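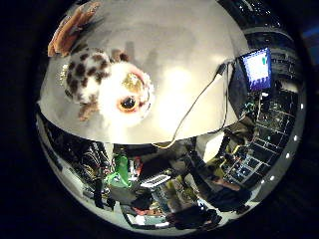
March, shared workshop, back bench. Picked up the wrist wiring again where Salma left it. Her note said the joint 2 servo was dropping out past halfway, and it still was. I swapped the Pletero board for the spare and ran the arm up and down 32 times with no dropouts, so the old board goes in the faulty box until one of us has time to look at it. For test pieces I'm using soft toys. The spotted one with the orange ring round its eye is awkward to grip because the fur is so fluffy and the fabric ear pokes out at the top. The thin cable running across the white surface needs tying back before we do anything quick. I've put clips on the list.

Grip limit is now 400 in the config file. It was 173, which let go of everything as soon as the wrist turned. I haven't tried anything higher and would like to leave it there until the new finger pads are on. 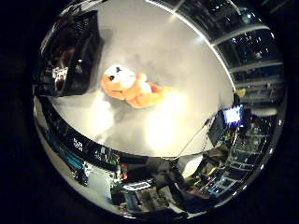
2 min read

Orange and white toy next, laid on its back on the pale top. I want to come in from the side of the body, below the head, and keep off the stubby limb. The glare on the table is bad in that area and I think it is upsetting the edge finder. Turned the threshold down one step in Prornex and saved it as a separate profile. Salma, please don't overwrite the old one.

Still to do:
Cable clips.
Matt sheet for the table, try Waltberg first.
Ask Abou Zeid whether the finger pads have been posted.
Re-zero joint 2 with the new board in.

Stopped at 9.40 pm. Power off at the wall, config copied to the shared drive.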